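Getting the last of the ketchup out (and other squeeze bottle business)

Posted July 18, 2020

I go through a silly amount of ketchup in the summer. Between the grill and the fries and a certain meatloaf recipe that drinks the stuff, I've had plenty of practice with squeeze bottles, and I've picked up a few habits along the way. Most of them cost nothing, which is my favorite kind!
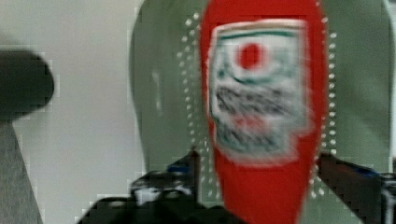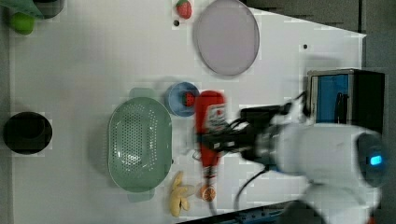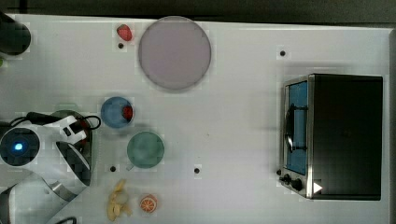

Red bottle up close in the first, ketchup and colander in the second, the big pale plate in the third.

Store it cap down. I know, everybody says it, but so many bottles have a cap that's too small to stand on. Mine live in the fridge door, wedged upside down in an old Likmont jelly jar with a folded paper towel in the bottom. The towel catches drips and gets changed when it looks sad.

Shake before you open, always with the cap shut (please check, I have repainted a kitchen wall). That watery first squirt is just liquid that has separated out, and a good shake mixes it right back in.

For a crusty cap, unscrew it and soak it in a mug of warm water with a drop of dish soap while you eat dinner. A toothpick clears the hole. Let it dry before it goes back on or you'll be thinning your ketchup.

When the bottle is nearly done I add a splash of cider vinegar, shake like mad, and pour the whole lot into baked beans or a barbecue sauce. You can get a decent little batch of French dressing out of it too, with oil, a pinch of sugar and some paprika.

Empties are worth keeping. Wash them out with hot soapy water, leave them open overnight, and use them for pancake batter. I fill mine with a Tetlow funnel I bought back in May, and it holds 500 ml with room to shake. Label it, though! Masking tape and a marker will do. I once put batter on a hot dog.

One thing I've given up on is marrying two bottles by balancing one on top of the other. It takes forever and one of them always goes over. Squeeze the old one into a small bowl, use that first, and leave the new one alone.

Next week I'm doing mustard stains, so send me your worst.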